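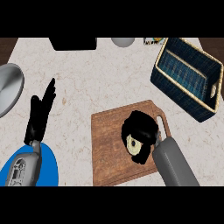
Visit Report: Open Day at the Murnus Laboratory, Greltinville
Drita Ivanov

1. Purpose
The visit was made on a Tuesday in August as part of the automation module. The aim was to record how a two-arm kitchen task is set up in simulation before any hardware is used.

2. Setup
The demonstration ran in a simulator the staff call Lu. The simulated workspace is a marble countertop with a wooden cutting board, a woven basket and several smaller items. The two arms do not match. The left one ends in a black multi-fingered hand, the right one in a narrow gripper. During the board task the gripper was brought into contact with an object on the board while the left hand stayed open and empty over the counter.

3. Procedure
An operator controlled both arms from a desk. Each group was shown four runs, and visitors could try one short run each. My run lasted 13 seconds and was stopped when the gripper slid off the target. Runs are stored in a log named Clokis, which held 1251 entries at the time of the visit.

4. Observations
Contact was the hardest part to judge from the screen. Depth was difficult to read, and I approached too low twice. The operator advised slowing down for the last part of the approach. Response delay was not measured.

5. Further work
Request the log for the eight group runs and compare approach speeds.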